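Visit to the Grulero open day, 2021-10-22

We came by bus from the Lukasik parking lot, and Marilou Bañez gave each visitor a paper badge at the door. Our group had 37 people, too many for the small hall, so we were divided. I went with Danilo Marquez, who speaks slowly and clearly, for which I was thankful.
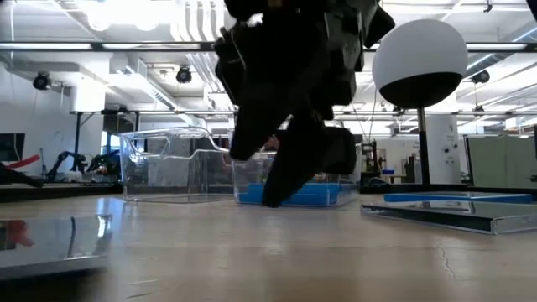
My own interest was storage, because I keep a small shop for sewing supplies and I never find a good box. Danilo let us walk between the tables as long as we wanted. I like very much the clear plastic bins, where something bright blue can be noticed through the wall before you read any label. The shallow metal tray is also a good idea for pins, although I think it would be too flat for buttons.

I asked about the price of such bins, and Danilo wrote me the name of a supplier, Lagman. They sell them in packs of 6 – more than I need, but my sister can take the rest.

After the coffee we went back for the second part, on sorting small goods. A lady beside me, Joanne Pickering, wanted to know if clear boxes become yellow in the window. Danilo said he would ask and write to her.
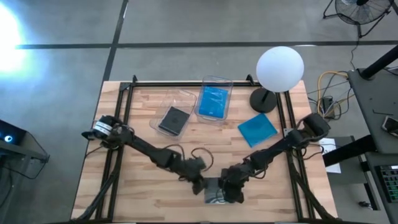 Clear containers and a light blue cloth on the wooden tabletop, with the round white lamp.

The visit ended at the Geso canteen, where the soup was too salty but the bread was excellent. The next open day is planned for September.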